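Food Preparation II – Milk Sweets and Set Desserts
Handout 6: Setting milk with heat, acid and starch
Iida Nieminen
12 October 2012

Read this before the kitchen session. The recipe at the end is the one we will cook. Bring an apron and a pen, and leave the recipe card at your station when you go.

1. What makes milk thicken

Milk is mostly water. The rest is fat, milk sugar, minerals and two groups of protein, the caseins and the whey proteins. Caseins stand up well to heat but clump when acid is added. Whey proteins do the opposite: they are fairly steady in mild acid but start to unfold well below the boiling point. Most milk desserts depend on one of these changes, or on something added to the milk, such as starch, egg or gelatin.

Reducing is the simplest method. Water leaves as steam and everything else gets more concentrated. The color darkens a little and the taste gets sweeter, even with no sugar added. A wide pan reduces faster than a tall one. Stir across the bottom, since milk solids settle there and scorch. A scorched taste cannot be removed, so if it happens, pour off the milk without scraping and start again in a clean pan if there is time. 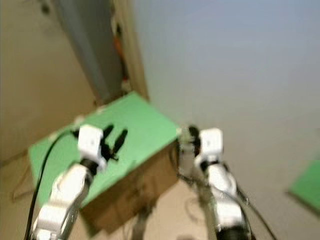

The skin on top of hot milk is protein and fat that dries out where it meets the air. Some recipes want it and fold it back in. For a smooth pudding, press a piece of parchment onto the surface while it cools.

2. Starch

Starch granules take in water and swell as they heat. Cornstarch gives a firm, short set. Rice flour gives a softer one with a slight grain, which many people like in a milk pudding. Potato starch thickens early and goes stringy if it is boiled for long.

Always mix starch with cold milk first. Dry starch dropped into hot milk forms lumps that are wet outside and dry in the middle, and whisking will not break all of them. Once the pudding bubbles, keep it there long enough to lose the raw taste. Last April's group took the pan off too soon and most of the puddings tasted of flour.

Acid weakens a starch set. Add lemon juice after cooking – never at the start. 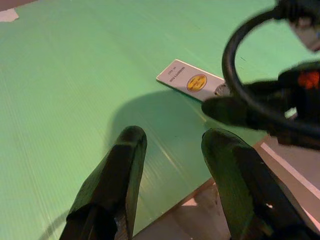
3. Sugar and flavoring

Sugar competes with starch for water. A very sweet pudding takes longer to thicken and sets softer. If you want it sweeter, serve syrup on the side.

Cardamom, cinnamon stick and citrus peel can go in with the cold milk. Strain them out before the starch goes in. Rose water and vanilla extract lose their smell in a boiling pan, so stir them in at the end. Measure the rose water with a spoon. Pouring from the bottle is how puddings end up tasting like soap.

4. Recipe: rice flour pudding with cardamom

Whole milk, 1 liter
Rice flour, 60 g
Sugar, 90 g
Cardamom pods, 6, lightly crushed
Salt, a pinch
Rose water, 1 teaspoon

Set aside 200 ml of the milk and keep it cold.

Put the rest in a wide pan with the cardamom and salt. Bring it slowly to a simmer, turn off the heat and leave it for 30 minutes with the lid on.

Strain, rinse the pan and return the milk to it. Whisk the rice flour into the cold milk until no dry flour is left at the bottom of the bowl.

Warm the strained milk again and pour in the rice flour mixture, whisking as you go. Cook over medium-low heat, stirring the whole time, until it coats the back of a spoon and a line drawn with a finger stays open.

Add the sugar, cook until it has dissolved, then take the pan off the heat and stir in the rose water. Divide between small dishes, cover and chill.

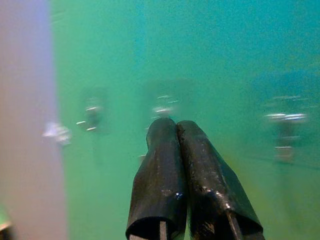 5. Questions to prepare

Why is the sugar added late in this recipe?

What would change if you used skim milk?

A pudding was thick when it went into the refrigerator and had a pool of water on it the next day. Give two likely causes.

Write half a page in total and hand it in at the start of the session.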